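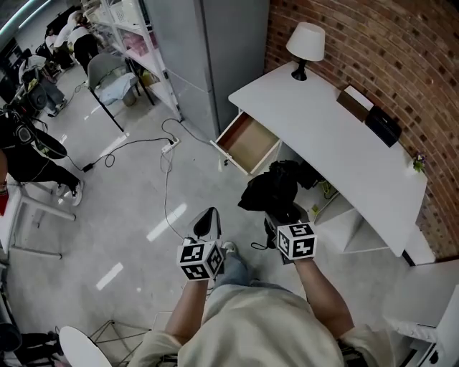 A white desk against the curved brick wall.

Korletey Incentive Program Records: README and Data Card

Reading time: 5 minutes
February | Skavik Program Data Office

Overview

The Korletey Incentive Program Records (the "Records") describe how recognition and reward programs were run for sales staff employed by client organisations of Skavik. Each row is one award, claim or invitation issued to a participant under a published set of program rules. The Records were compiled for internal evaluation and are released to approved partners so that program design, theme choice and reward mix can be studied on a common basis.

The current release holds 3,806 award rows relating to 487 participants across five programs. A companion table holds 1,344 responses to the questionnaire sent at the close of each program. Earlier releases counted withdrawn awards separately and should not be compared with this one row for row.

Contents of the release

awards.csv: one row per award, claim or invitation.
participants.csv: one row per participant, with role group, region group and length of service band.
programs.csv: one row per program, with theme title, launch month, closing month and rule version.
survey.csv: one row per questionnaire response.
rules/: the program rules as they were issued to participants, in plain text.
CHANGES.txt: corrections made between releases.

All files are encoded as UTF-8 and use a comma as the separator. Text fields that contain commas are enclosed in double quotation marks. The rules directory preserves the original wording, including spelling errors, as participants relied on that wording when they made claims.

Sources

Award rows were exported from Joseveo, the points ledger used to operate all of the programs. The export was taken after the final claims window had closed. Invitations to recognition events were kept in a different register maintained by the events team, and were matched to the ledger on participant number. Where the two sources disagreed on whether a person had been invited, the events register was followed and the row was marked in the source_conflict column.

Theme titles and launch material were catalogued by the creative team. The material itself is under licence from several suppliers and is not part of the release. A short written summary of each theme (tagline, colour palette, principal printed items) is given in programs.csv under theme_note. The longest of these notes concerns the Nurnetti program, which changed its tagline after launch and reissued its welcome kit to all participants.

Questionnaire responses were collected online. Participation was voluntary and carried no points. A participant enrolled in more than one program could respond once for each.

Main fields in awards.csv

award_id: unique within the release. It is not the ledger number and cannot be traced back to it.
participant_id: joins to participants.csv.
program_id: joins to programs.csv.
award_type: one of points, merchandise, travel, event invitation or written recognition.
points_value: whole number. Blank for written recognition and for event invitations.
period: the sales period to which the award relates, which may be earlier than the period in which it was issued.
status: issued, claimed, lapsed or withdrawn.
approver_group: the group that approved the award. Individual approvers are not recorded.
source_conflict: yes or no.

A blank points_value must not be read as zero. Several programs gave team leaders a choice between points and a written commendation, and treating the second as an award of no value will understate the recognition that high performers received. Users calculating averages should filter on award_type first.

The lapsed status applies when a participant took no action before the claims window closed. It does not indicate that the participant declined the award. Two of the programs sent a reminder before the window closed and the remainder did not, so lapse rates differ for reasons unconnected with the appeal of the rewards on offer. The reminder_sent column in programs.csv should be used as a control wherever
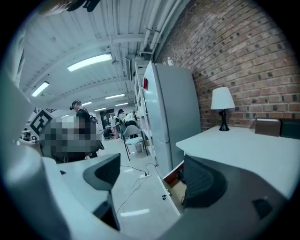
lapse rates are compared between programs. A similar caution applies to travel awards, which could be transferred to a household member under the rules of one program and under no other.

Preparation and checking

Records were prepared in the following order. Duplicate ledger entries were removed where participant, period, award type and value were identical and the second entry had been reversed. Job titles were grouped into broad role groups, as the client organisations used titles inconsistently. Places of work were replaced with region groups. Free text entered by managers was removed from the award table in full. Free text in the questionnaire was read by staff, and any passage naming a person, a customer or a store was replaced with the word "removed" in square brackets.

Totals for each program were then compared with the closing statement sent to the client. Remaining differences are listed in CHANGES.txt with the reason where it is known. Most relate to awards approved after the statement had been prepared. A small number have no recorded explanation and have been left as they were found in the ledger.

Intended use

The Records are suitable for describing patterns in award issue and claim behaviour, for comparing reward types within a program, and for planning the timing of claims windows. They may also be used in training for program coordinators. The rules directory has proved useful in that setting, as it shows how small changes in wording altered the number of enquiries received by the help desk.

The Records are not suitable for judging the performance of individual sales staff, for setting pay, or for estimating the effect of a program on revenue. Sales figures are not included. Participants entered the programs through nomination by their employers, and there is no comparison group of staff who were not nominated.

Known limitations

Participation was uneven. The largest program accounts for more than half of all award rows, and results that combine programs will mostly reflect that one. Separate results should be reported wherever possible.

Questionnaire responses lean towards participants who claimed at least one award. Those whose awards had all lapsed seldom replied. Satisfaction scores should therefore be presented with the response rate beside them.

Length of service is recorded as it stood on enrolment. It was not updated for participants who stayed on into a later program, and a person may appear in a lower band than would now be correct.

Part-time and casual staff are grouped together. The client organisations did not supply information that would allow them to be separated.

Privacy and conditions of access

Participants were informed at enrolment that program records could be used for evaluation. Those who asked to be left out were removed before the release was assembled, along with their questionnaire responses. Requests received after release will be honoured in the next version, and partners will be asked to delete the version they hold.

Access is granted to organisations, and each organisation is responsible for the conduct of its own staff. Users must not attempt to identify participants or client organisations, must not join the Records to other personnel data, and must not pass the files to a third party. Results may be published in summary form. Tables in which a single participant could be recognised from role group and region group together must be combined or withheld.

Maintenance

The Program Data Office reviews the Records once a year after the final claims window. Corrections that affect totals lead to a new release number. Corrections to notes and spelling are made in place and entered in CHANGES.txt. Superseded releases are kept on request for partners who need to repeat earlier work.

Suggested citation

Skavik Program Data Office. Korletey Incentive Program Records, current release. Please state the release number shown on the first line of CHANGES.txt.

Contact the Program Data Office | Copyright Skavik. All rights reserved. | Back to top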